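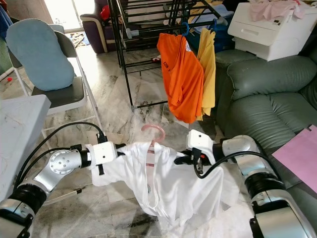 Our project began with a complaint about laundry. When our group met to choose a topic for the module, most of us had come straight from a week of deadlines, and the only thing we could agree on was that the washing never ends. So the question we settled on was a plain one: can a machine do a household chore yet, from start to finish, in an ordinary home where people live? We chose clothes on hangers as our main task, and it is a far harder job than it sounds. A thin white shirt or T-shirt on a pink plastic hanger is a good case to think about, held up between two grippers, with one of them on the shoulder and the other pinching the cloth on the opposite side, while most of the fabric sags into a heap towards the floor. The sleeve goes one way, the body goes another, and the hanger bar is only a faint line through the material. A person would give it a shake and carry on talking. For a machine each of those folds is something to be worked out.

Why we chose clothes

We did consider other chores, and I should be fair to them. Loading a dishwasher was the favourite for a while, and so was stacking tins on a shop shelf, which one of our group does for a living at weekends. Both have the great advantage that the objects keep their shape. A tin is the same tin whichever way you pick it up. A shirt has a different shape every time you touch it, and another one again when you let go, and we felt that if we wanted to know how far things had come we should look at something properly awkward.

What we did

We had one term, which meant keeping things small. We read what we could find, including the public notes from two projects that let students look at their trial logs - Tirkareo, which works on clothes and bedding, and Flolteck, which is more interested in shop floors and stockrooms. We also spent a long afternoon at Wibisono, a small laundry near the campus, asking the staff which jobs they would hand over tomorrow if they could. They were very kind to us, and rather amused.

Then we wrote out the hanger task as separate steps. Our list came to 7: find the garment, find the collar, pick up the hanger, get the first shoulder in, get the second shoulder in, straighten the cloth, and put the whole thing on the rail. We argued for ages over whether straightening should count as a step of its own. I thought it should, and having read the logs I still do, as it is where a good deal of the time goes.

What we found

The early steps are in better shape than we expected. In the logs we were allowed to read, the garment was found and picked up in 90 per cent of attempts, even when it had been dropped in a heap. That impressed all of us. A few years ago, as far as we could tell from our reading, this alone would have made a decent project.

The trouble starts with the second shoulder. Once one side is on, the hanger wants to tilt, the neck of the shirt closes up, and the cloth slides down towards whichever side is lower. Nearly 70 per cent of the failed attempts in our sample went wrong at this point or just after it. People fix this without noticing, with a finger inside the collar or a little push from the thumb, and a gripper with two stiff fingers hasn't much to offer in place of a thumb.

The other big matter is the room. Homes are full. There are chairs with cushions on them, drying racks already holding the last load, a sofa that has become the place where things get put down. A shiny floor throws back the light from the window, and white cloth against a pale floor can be hard to make out, even for a person who is in a hurry. We had half expected to write that homes should be tidied before a machine is let in, but by the end we had all come round to the opposite view. If you have to tidy up for the helper, you have only swapped one chore for another.

At the laundry the answers were different again. The staff didn't much want help with hanging, which they can do while chatting. They wanted help with sorting, with carrying, and with the sheets, which take 2 people and make everybody's shoulders ache. I found this the most useful thing we heard all term, and I wish we had gone there before we chose the task.

Shop floors

We have less to say about shops. The Flolteck notes suggest that moving full boxes along a flat aisle is well in hand, and that filling shelves by item is getting there for boxes and tins and is much slower for anything in a soft bag. A bag of crisps has something in common with a T-shirt, it seems.

What we would do differently

We would time people doing the same task, which we only thought of in December when it was too late. We would also use more kinds of garment. Our sample was mostly T-shirts, and I would dearly like to know what happens with a shirt that has buttons, or a dress with thin straps, or anything knitted. We had hoped to include Zallar, a folding project that works with towels, but their notes reached us after we had finished our tables, so they are listed in the appendix and the figures are left out of this report.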